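Landach is paying people to pack snacks

July 7, 2022

I spent most of yesterday afternoon putting snacks into boxes and taking them out again, and I got paid for it (not a lot, but lunch was thrown in). If you've seen the flyers up by the Jesturstead bus station asking for "patient people with steady hands" and wondered what on earth that was about, well, I went and found out.

The outfit behind it is Landach, a small company that moved in over the old print shop in June. They're building a system called Skemen that is supposed to learn how to handle ordinary household stuff, and what they need right now is examples. Lots and lots of examples! So they're asking regular people to do regular chores with a pair of hand-held grippers, one for each hand, while cameras on the grippers record the whole thing.

I was paired up with Mitali Uddin, who runs the collecting side and has the patience of a saint. She showed me how to squeeze and let go, had me practice on a rolled-up sock for a bit, and then sent me off to work. The job of the day was packing. You get a table, a box with a lid, and a pile of snacks, and you move things one at a time until Mitali calls time or you run out of things. Then you mess it all up and start over.

It sounds easy. It is so not easy! Your fingers know a hundred little tricks you never think about, like pinching the corner of a wrapper or rolling a packet over with your thumb, and the grippers can't do any of them. My first round I chased one bag all the way across the cloth and ended up shoving it against the side of the box until it gave up. I said sorry and asked if I should do it again, and Mitali said no, leave it in, they keep the clumsy ones too.

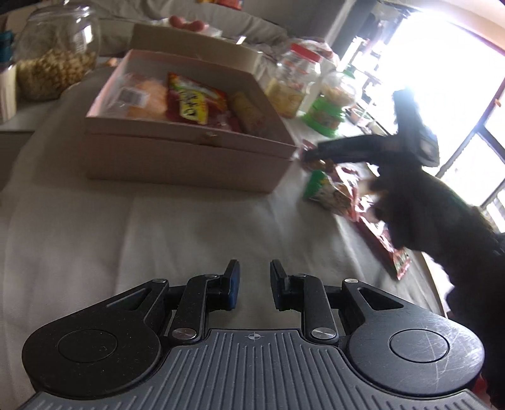
By my fourth round I'd gotten the hang of coming in from the side, and I was weirdly proud of myself. One round is supposed to take a couple of minutes. Landach wants 200 rounds of packing before they move on to the next chore, and when I left they had 96 of them done, so there's plenty left if you want in.

I asked why they don't just use one neat set of blocks and be done with it. Mitali laughed and said they tried that in the spring. "It got really good at blocks," she told me. Then somebody handed it a bag of chips and it had no idea what to do. So now the rule is to change things up all the time. Different snacks, different cloth on the table, curtains open or shut, tall people, short people, lefties. They've even started going to people's homes, because a real living room has a lot more going on in it than an office does. If you have a table and a window and don't mind company for an hour, they'd love to hear from you.

The homes part made me a little nervous, so I asked about privacy. Every home session gets watched all the way through before it goes into the collection, and you can ask for yours to be pulled at any point. You sign a form, two pages, pretty readable. I'd still put your mail away first if I were you.

A few things I wish I'd known going in. Wear sleeves you can push up. Take your rings off. Your forearms will be sore the next day (I'm typing this slowly), so don't sign up for back-to-back sessions the way I nearly did. And eat something before you go, because handling snacks for an hour and not opening any of them is its own special kind of torture.

The recordings go to a second group, Sivakumar, which sorts them and marks where each grab begins and ends. I didn't get to meet anyone from there, but Mitali says it takes them longer to mark up a round than it takes us to do it, and I believe her. The first try at letting Skemen pack a box by itself is planned for once all the rounds are in and sorted. She wouldn't give me a date, and I did ask twice.

Sessions run mornings and afternoons, with some 12 spots open right now. You have to be 18 or over, and no experience is needed. Sign up at the desk upstairs from the print shop, and ring the bell hard because it sticks. Next up after packing is folding dish towels, and I've already put my name down.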